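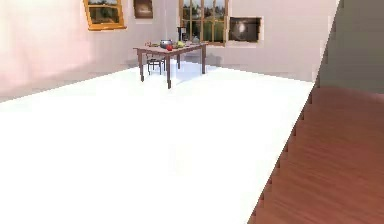

According to one of our reviewers, a planner that succeeds only when the simulator hands it the object list has not been tested as a planner. The remark was made at the midterm review in May, and the second half of the project was reorganized in response. The object list was removed from the planner input.

## 3. Scene setup

All trials ran in Skeltcombe, the room simulator used in the course. The test room has a table near the back wall with a pot, an apple, a glass jar and a few smaller items on it. The floor is in two parts, one white and one with wood grain, and they meet along a diagonal. The white part renders close to saturation. This affected perception more than we expected (see 3.2).

### 3.1 Software

- **Grarari**: detection and pose estimation from RGB
- **Hamann**: task planner, symbolic, replans on failure
- **Odex**: base and arm controller, 50 Hz
- Bridge node (ours): converts detections to planner facts

The bridge node holds a fact for 12 frames after the last detection. Shorter hold times made Hamann drop a goal object whenever the view shifted. Longer times left stale facts in the plan after a failed grasp.

### 3.2 Perception on the bright floor

Depth was estimated from texture, and the white surface has almost none. Base position drifted while the robot crossed it. On the wood side the drift was small. We clamped exposure in the render settings and added wall features (window frames, picture borders) as landmarks. The jar remained a problem, as the detector often placed it behind the table.

## 4. Results

We ran 100 pick tasks without the object list. Of the failures, 18 were traced to the jar pose. Most of the others were timeouts in Hamann during replanning, and a few were collisions with the chair under the left end of the table, whose thin legs were missing from the collision map until a late build.

## 5. Open items

1. Store collision geometry per leg instead of per bounding box.
2. Log the bridge node and Odex on the same clock. The current offset is corrected by hand.
3. Repeat the jar trials with depth taken directly from the renderer, to separate detector error from controller error.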